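Celthorpe Club Kit: printed gripper fingers, camera mount and the dish challenge guide

Hi, and welcome to the kit page! I run an after-school robotics club, and this set is what we ended up with after a year of the Ninduren student challenge, where the arm has to tidy up a table of dishes. Other clubs kept asking for our files, so now we sell the parts in a box. It's $176 and it ships from Clesolano, usually the same week you order.

You get a pair of tapered fingers, the housing, a bracket, the stand that holds a depth camera over the grip, and a bag of hex screws (plus spares, I know how clubs are with screws). The arm, motor and camera are up to you. Everything is printed in plain matte plastic and you'll see the layer lines. I sand nothing! A bit of texture is fine by me, and my students like being able to tell it's printed.
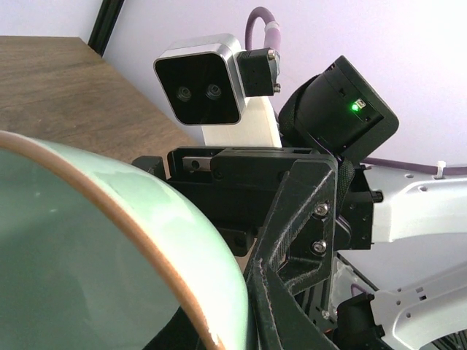
Fit the camera stand before you run your cables. We did it the other way around our first season and had to undo the lot. Leave a generous loop in the cable as well, so the wrist can turn without tugging on the connector. The guide has a page on this, with the order to tighten the screws in.

Now, bowls. Bowls are most of the challenge, and they're where my students spend their evenings. Start with a wide one and bring a finger up along the outside wall, slowly, with plenty of open table around it. Then add a mug and try again.
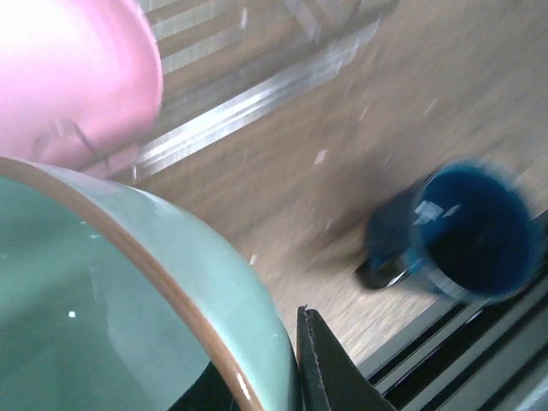
Finger up against the green bowl, blue mug over to the right.

The guide is 52 pages and has 11 practice tasks, beginning with a single cup and ending with the rack. It's written for middle and high school students who have moved an arm by hand a few times. The logging sheets come from the Ghoneim workbook our club has used forever, and you can copy them as much as you like for your own group.

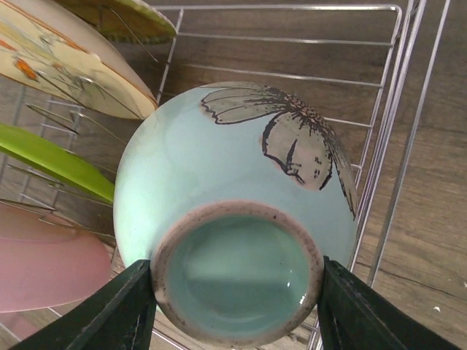

The foot ring is my favorite grip for anything upside down, and it gets a whole chapter. Go easy on the closing force and work up from the lowest setting. Racks are a pain because the wires get in the way of the fingers, so please let your team do the open-table tasks first, even if they're begging to skip ahead (mine always are).

A few things people email me about:

Spare fingers are sold as a pair. We've put roughly 600 grabs on one of our sets, and it's scuffed but still in use.

Colors: black or dark green, tell me in the order notes.

School purchase orders are fine, just attach the form at checkout.

Back in stock in September.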